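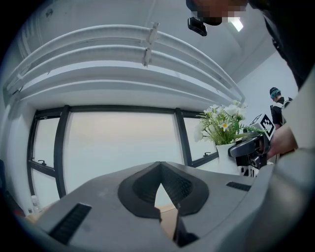
4. Building and Living With the Pair

Figure 4. View from the camera on one Nellance gripper. The gray housing and its V-shaped notch are in the foreground. At right, the second gripper is held beside a vase of artificial flowers, with its square marker tilted near the top of the device.

4.1 Where the work was done

Most of what follows took place in the Zepeda shared workshop, on evenings and in the odd free afternoon, among people who were mending lamps and gluing chair legs and who were very patient with us. We mention this at the start because a good many of our design choices make more sense once the reader knows that we had one bench, a shared printer with a sign-up sheet, and a single drawer in which to keep everything overnight. The drawer in particular had more influence on the size of the housing than any calculation we made. Our first shell was a handsome thing, and it did not fit.

We began in January with the idea of building one gripper. Macario Gallegos, who had joined us to help with the wiring, asked quite early on how we meant to teach a two-armed task with it, and we had no good answer. From then on we built everything in twos. This doubled the printing and more than doubled the soldering (the second unit always seems to collect the mistakes that you were careful about on the first), but we would do it the same way again.

4.2 The housing and the notch

The housing is the part the camera sees most of, and we spent a long time on it. The camera sits behind and above the jaws and looks out over the top surface of the shell, so the shell itself takes up the bottom of every recording. In Figure 4 it fills the view almost from one side to the other. We worried over this for weeks and made two lower shells to get it out of the way, both of which left too little room for the board and had to be given up. In the end we kept the tall shell and let the software ignore that part of the picture, and we have been quite content with the arrangement. A fixed shape along the bottom is even a small comfort when checking files, as you can tell at a glance whether the camera has been knocked.

The black V-shaped notch in the middle was cut so that a little of what lies beneath the tool stays in view. Its inner surface is ribbed. The ribs came out of a conversation about glare: our first notch was smooth, and under the bench lamp it threw a bright streak straight into the lens. We tried matte paint, which rubbed off, and then felt, which shed. The ribs were printed in Ultent black filament in a single evening and have needed no attention at all. The raised rim around the notch gives it something of a heart shape from the camera's side, and we should confess that this was an accident of the way two curves met in the drawing. By the time anyone noticed, we were fond of it.

There are two vent grilles, a long slotted one toward the left and a thinner one on the right shoulder. They are different sizes for the plain reason that the parts under them are different sizes. Readers who build from our files are welcome to make them match, although the long one should not be made any shorter than it is. We did that once, and the board began to drop recordings after a long session.

4.3 Markers

Each gripper carries a square black-and-white marker on its outer side, and the tracking program, Previx, uses it to work out where one tool is in relation to the other. The marker on the second gripper can be seen in Figure 4, at a tilt, well within the view of the first. Getting to that stage took more tries than we like to admit. Our earliest markers were paper, taped down, and they curled at the corners as soon as the room warmed up. Printed in two colors and screwed to the body they hold flat, and the thick black border gives the program a good clean edge to find.

If you are building a set of your own, please leave a white margin beyond the border. We trimmed ours close on the first pair to save a few millimeters, and Previx lost them every time a dark sleeve passed behind. This is the sort of thing that is written in every manual, including the one we had open on the bench at the time.

4.4 Choosing things to handle

We wanted objects that would be kind to a beginner's jaws and still give them something to do. Blocks and cups came first and were soon too easy. Flowers turned out to suit us very well, and we settled on artificial ones, which can be handled over and over by clumsy tools and still be put back in the vase the next day. The bunch in Figure 4 has daisy-like blossoms with yellow centers among cup-shaped white ones, and the slender stems and leaves fan out widely to both sides. A stem among other stems is a hard target. The jaw has to come in at an angle over the mouth of the vase, close to things it should leave alone, and the person holding the tool soon learns to slow down there.

The vase is a simple white cylinder with a slight flare at the top. Against an overcast window it can be tricky for the camera, and we chose to keep recordings of that kind in the set. Homes have windows, after all, and we would like whatever is learned from these recordings to cope with them.

4.5 Recording

The person using the tools also wears a small camera on the head, angled downward, so that each attempt is recorded from above as well as from the tools. Lining up the recordings was the dullest part of the project and the one we would most gladly have handed to someone else. We tried a clap, then a flashing light, and finally gave all of the boards a shared clock signal, which Gallegos had suggested at the beginning.

The set as closed on 29th May holds 1,093 recorded attempts. Of these, 400 involve the flowers and the rest are divided among the cups, the blocks and a drawer with a stiff handle. We kept failed attempts along with good ones and labeled them by hand, over a great deal of coffee. Sessions were limited to 15 minutes at a stretch. The grippers are light enough for a short time and surprisingly heavy after that, and tired wrists show up in the data as a slow sag to one side.

4.6 Repairs and small regrets

The jaws have held up nicely. The trigger springs have not, and we now keep a bag of 100 in the drawer next to the spare screws. One housing cracked along the lower seam after a fall and was glued with ordinary two-part epoxy, and it has been in use ever since. We would also move the cable exit further back on the next version, as it sits just where the heel of a large hand wants to rest. The drawings released with this paper show the old position, with a note in the margin giving the new one, which we have printed and fitted to one gripper so far.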